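The Second Period

Hjalti Lykkegaard did not believe in comebacks. He had kept goal for Westen for long enough to see what people called comebacks, and most of them were the other team getting tired.

"We're only down two," said Peixoto, dropping onto the bench beside him.

"We were only down two at Zistosholm," Hjalti said. "Remind me how that went."

Peixoto picked at the tape on his stick and didn't remind him. The locker room smelled of wet gloves. Through the wall they could hear the resurfacer going around, and a recorded voice thanking Vandedico for its generous support of winter hockey. Vandedico had paid for the new jerseys in December. The numbers were already peeling.
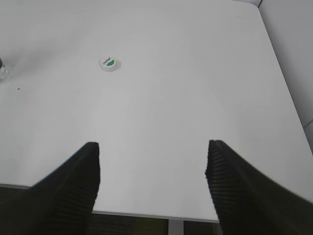 The coach came in with his whiteboard and drew three arrows on it. Hjalti had seen the arrows before. They showed the puck going up the left side, across to the slot and into the net, and nowhere on the board was there a defenseman the size of a refrigerator.

"They've taken 38 shots," the coach said. "Hjalti has stopped all but five. I want you to think about that."

They thought about it. Hjalti thought that a team which gave up 38 shots in one period and a half of another didn't need arrows.

"It's the second intermission, Coach," Peixoto said. "So that's two periods."

"Two periods, then. Same point."

It was a slightly better point, Hjalti allowed, but he kept that to himself and bent down to retie his left skate.

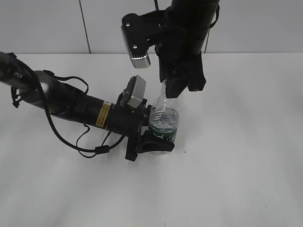 "You never think we'll win," Peixoto said on the way down the tunnel. He didn't sound angry.

"I've been right a lot."

"You've been in net for all of those."

Hjalti pulled his mask down. He wanted to say that a goalie's opinion had never put a puck anywhere, and that the standings were the standings. But the rubber matting ran out and they were on the ice, and Peixoto was gone, skating hard toward center as if somebody had promised him something.

Four minutes in, Peixoto scored. It went off a shin pad, and then off another shin pad. Hjalti watched the whole bench stand up and bang on the boards. One goal, he thought. Off two shins.

He slapped both posts with his stick anyway and crouched a little lower than he had all night. 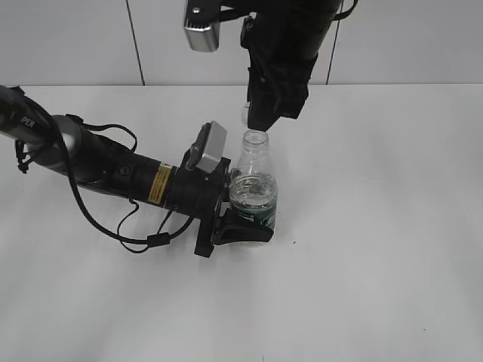 The Third Period

The tying goal never counted. The whistle had gone, or the referee said it had, and the final score went up on the board with Westen one short. Hjalti stopped everything after the intermission and took no pleasure in it until he was in the car, with the heater on and Peixoto asleep against the window.

"One short," he said out loud. Peixoto didn't stir. Hjalti turned onto Route 64 and drove home.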